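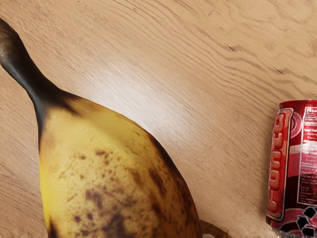

Re: [collet-users] Banana and basket task: how many examples, and which ones to keep?

On a list message in October, the Guline group wrote:

> We are about to start collecting for the banana and basket task in
> the simulator and would like to know what others settled on. Did you
> record only clean runs? Do you move the other things on the table
> between runs, or leave them where they are? And is the close view
> worth storing, given how much space it takes up?
>
> Our first attempt used one layout for everything and the trained
> policy fell over as soon as we shifted the basket.

We had the same trouble with a single layout. What we do now is below. It isn't tidy but it has held up for us.

We record in batches of 60 runs. Before each batch we draw new positions for the basket and the banana, and we turn the cans and cartons as well. The instruction text stays the same throughout: put the banana in the basket. We tried rewording it early on and it made the results harder to read, so we put that off until the motion was sorted out.

On the close view: keep it. The wide view tells the policy where to go, but the last bit of the approach is hard to judge from there. In the close view you get the stem, the bruising and the weave of the basket at a useful size. The banana model we use is a spotty one, and the dark patches seem to help with working out which way it is lying. We store the close view at a lower rate than the joint positions and match them up afterwards.
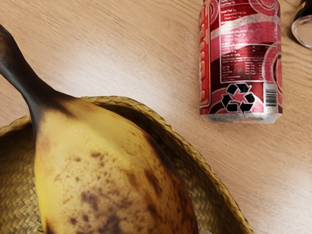
Posted by Amnuay Wongsuwan
Mornora, simulation and data

As for clean runs, we keep more than those. A run where the operator misses, backs off and tries again is worth having, as long as it ends properly. We throw out a run if an object goes off the table or if the operator stops for longer than 3 seconds with no reason. We also mark any run where something other than the banana gets moved. Those go in a separate folder and we look at them by hand before deciding.

The other objects matter more than we expected. With just a banana and a basket, the policy learned to head for anything yellow. Adding the cartons gave it something to tell apart, and one of ours has yellow on it, so it is a fair test.

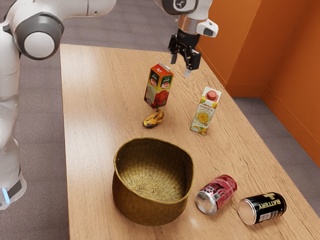 Wide view with the arm, both cartons, the basket and the two cans.

The end check caused the most arguments here. Our first version of the script only looked at the distance between the centre of the banana and the centre of the basket, so it passed runs where the fruit was hung up on the rim. The Nullton scripts have a height test as well, and we borrowed that. The banana has to be inside the rim and the fingers clear of it before the run is marked as done. If you write your own, try it on a few runs with a known result first — ours was wrong for over 100 runs before we caught it.

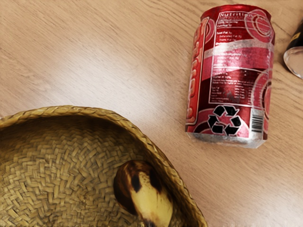

Close view, banana in the basket against the inner wall.

One more thing on the labels. We write down the layout number, the operator and the outcome for every run, in a plain text file beside the recording. If you have to drop a layout later you will want those.

I can send the layout script if it's useful. It needs the current Collet release and won't run on the older one.

Amnuay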